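Lostham Community Board > Home and Kitchen > Snack wrappers: what are you all doing with them?

Thread started June 8, 2019

larkspur_lane
Hello everybody! I have been reading this board for ages and finally made myself an account, so please be gentle with me. My question is about wrappers. Our household has always been good about cans and cardboard, but when we moved out to Collivdale in December we lost our curbside pickup and now haul everything to the transfer station ourselves, and that has made me look at our trash in a whole new way. What fills our bags is wrappers. Cracker sleeves, granola bars, those little packets of wafers my mother-in-law loves (she brings them every visit, bless her). The sign at the transfer station says "no film, no foil" and leaves it at that. Do you wash them and save them for some special drop-off? Do you just give up and throw them out? I would love to hear how other families handle it.

mudroom_mabel
Welcome, larkspur! You picked a good one for your first post. We have been at this for four years now and I will tell you what worked at our house, with the warning that my husband thinks I am a little bit nuts about it.

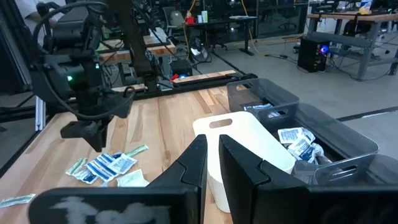 Snacks used to live all over our kitchen, some in the pantry, some on top of the fridge, and a shameful number in the glove box. When everything is scattered you buy doubles, and when you buy doubles you end up with stale food and twice the wrappers. So the first thing I did was put every packaged snack into open bins, the see-through gray kind with a slot at the end for your hand, so a pile of little white and blue packets is right there where you can see it, and you know before you leave for the store whether you need more. I kept a tall white bin with a handle hole beside them for the empties. Having the two right next to each other made more difference than any amount of nagging, and I did plenty of nagging before that. The kids eat the thing, the wrapper goes in the bin, and once a month I sort it all out on the kitchen table with a cup of tea and the radio on.

As for where it goes after that, Riis Market has a barrel by the carts for the stretchy plastic, bread bags and produce bags and so on. They will not take anything shiny on the inside. The shiny stuff goes in our regular trash, I am sorry to say.

oldgravelroad
Morning all. I am going to be the grump here, and I hope you'll forgive me, because I do like you folks. I think saving wrappers is a lot of fuss for very little. A month of them from my house weighs less than one pickle jar. If you have an hour to spend, spend it on a compost heap. My kitchen scraps were most of what I hauled before I started one, and now I make the trip to the transfer station every other week and my tomatoes are happy besides.

larkspur_lane
Thank you both! mabel, I love the two bins side by side, and I am going to try it this week. oldgravelroad, we do want to compost, but we have raccoons like you would not believe. Is yours a closed bin or an open heap?

oldgravelroad
Closed, with a brick on the lid. Two bricks in the fall.

pennywhistle715
I have to disagree with you a little, gravel. Weight isn't the whole story! Wrappers are the thing that blows. I walk the creek path behind the ball field most mornings, and I never once picked a pickle jar out of the reeds, but I could fill a grocery sack with candy wrappers any day after a game. Even if they all end up in the landfill, I want them to get there and stay there. What I do is stuff the little ones inside a bigger one – a chip bag or a bread bag – and tie it shut before it goes out. It takes no time and nothing flies off when the truck tips the can.

mudroom_mabel
Oh, that is smart, pennywhistle. I am stealing it.

dot_and_the_dogs
Can I ask something that may be silly? How do you tell which is which? I sat down to do what mabel does and I was lost by the second handful. Some of it feels like paper and then turns out to have plastic on it, and the printing never helps. I ended up with one giant "maybe" pile and then the dogs got into it.

mudroom_mabel
Not silly one bit, that maybe pile is how I started too. I wrote myself a little cheat sheet and taped it inside the cupboard door. I'll type it up here the way I have it, and please remember this is just for what our places take, so check with yours.
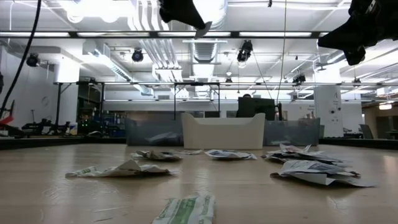
SORTING BY FEEL

Scrunch it first. Take the wrapper in your fist, squeeze hard, and let go. If it stays in a wad, it is most likely paper or foil. If it springs back open, there is plastic in it, and at our house that means trash unless it is the stretchy kind.

Then tear it. Plain paper tears easily and leaves a soft, fuzzy edge. Coated paper tears too, but you will often see a thin clear layer hanging on along the rip, and that goes in the trash pile.

Look at the inside, never the outside. The outside can be any color and have all the green stripes and leaves on it that the company likes. Shiny silver on the inside is a no for the Riis barrel, every time.

Stretch it. If you can push your thumb into it and it gives before it breaks, it can go with the bread bags, provided it is clean and dry.

If you are still not sure, throw it out. I used to put the doubtful ones in with the good ones and hope. The young woman at the service desk told me very kindly that one greasy wrapper can spoil a bag of clean ones, and I have behaved myself ever since.

dot_and_the_dogs
This is wonderful, thank you! Taping it up tonight, above dog height.

oldgravelroad
All right, the scrunch test I like. I tried it on what was in my pocket. Cough drop wrapper, stayed in a wad. Still say compost first.

pennywhistle715
One more thought for larkspur. We cut way down just by buying the big box of crackers and putting them up ourselves in lidded tubs. I have three of the Dimodness ones with the snap lids, and they go in lunch bags and come home and get washed. My youngest complained for a while that everybody else had the little packets, and then he forgot about it.

mudroom_mabel
We tried that and I'll be the one to say it didn't take at our house! Four tubs went to school and one came home. I am glad it works for you, though, and I may try again now that they are older. The lids on ours were a bear to get off, too, so that might have been part of it.

pennywhistle715
Run the lids under warm water the first few times, they loosen up. And I write our last name on the bottom in paint marker, which has saved us more than once.

larkspur_lane
You have all been so kind, and I feel a lot less alone with my bags of crinkly trash. I am going to set up the bins, try the scrunch test on my mother-in-law's wafers when she comes at the end of the month (she'll think it's a riot), and talk my husband into a compost bin with a good heavy lid. Gravel, how many holes did you drill in the sides of yours, or did it come with them?

oldgravelroad
Came with them. Put it somewhere shady and don't let it dry out. If the raccoons figure out the bricks, write back and I'll tell you about the bungee cord.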